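Keeping the sandwich arm happy: bench tips for a clean, square cell

4 min read

I love this little cell. The counter was on 1,888 cycles when I shut it down on Friday, and most of what I know about looking after it came from getting it wrong in the first couple of hundred. So have a read before your turn on the roster, and please scribble on the printed copy if you've found a better way!

Start with the fillings, before you switch anything on. Cabbage on the left of the clear tub, lettuce on the right, and the tub pushed right up to the far end of the tray. Fluff both piles with your fingers. Packed lettuce comes up in a great wad, and then you're picking it off the bun for the rest of the session. Torn pieces about the size of your palm are lovely to grip.
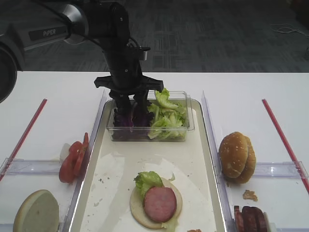
Clondside Robot Kitchen Club · Bench Crew

With the gripper down in the tub, stop the arm and have a squiz from the side. Both fingers should clear the plastic wall by the same amount. If one is closer, shift the tub before you touch the program. I once spent a whole evening nudging waypoints when all it needed was a shove to the left, and then of course every other pick was out.

Fresh parchment every run. Crease it down along the tray first so it sits flat, then put the bottom bun on. A sheet that's curled at one corner will lift with the bun and you'll chase that error for ages. Crumbs don't bother the arm much on the paper, but they do under the tray, where a single bit of crust is enough to rock it. Lift, wipe, put it back, check it's square to the table.

Fingers next. Warm water, a drop of detergent and an old soft toothbrush along the grooves. Take them off the gripper to do it, cap the connector, and never spray anything near the wrist. Deli meat leaves a film you can hardly see, and the first sign of it is ham that won't let go. If your slices are hanging on past the release point, clean before you fiddle with the grip force. 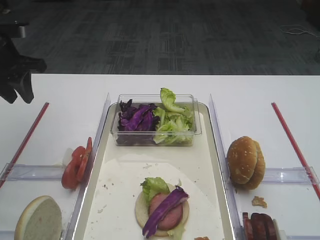
Cabbage is the other clingy one. The long strips fold over the finger and come back up with it, so I cut mine shorter now and open the gripper wider at the release, with a pause of half a second before it lifts. Slow the climb for the first few centimetres too. You lose a bit of time per sandwich and gain it all back in not stopping.

Dry everything properly. I leave the fingers on a tea towel while I do the table, then refit them and run the open-close test five times. Listen for a click at the end of the stroke. The screws on ours work loose, and Nomvula Shezi showed me the trick of a paint-pen line across each head so you can spot a turned one from across the bench. Brilliant, and it takes a minute.

Then the dividers and holders. Clear plastic hates methylated spirits, so it's soapy water and a microfibre cloth only, and wipe along the length. Do the clips while you're there. Tomato juice gets into them and they go stiff.

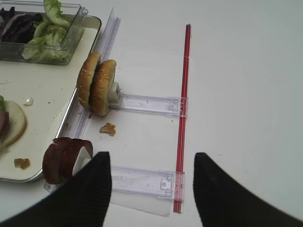

Last job is the wrist camera. Lens cloth, no tissues, and do it after the food is put away so you don't smear it again. Rerun the calibration if anyone has bumped the table, and write the cycle count in the green book. The previous crew's last entry was 1,313, so we're well overdue for a cable check. I'm going to do that in September and would love a second pair of hands.

Shigeru Ueda

Comments (3)

Drollby: Paint-pen idea pinched for our soldering jig, thanks. What colour shows up best on black screws?

Nomvula Shezi: Yellow! White rubs off on the cloth. Also, chill the ham right up until you load it, it separates so much better.

benchwarmer76: Can confirm about the metho. Ruined a divider that way, went cloudy in a week.

Contact the Bench Crew | © Clondside Robot Kitchen Club | Back to top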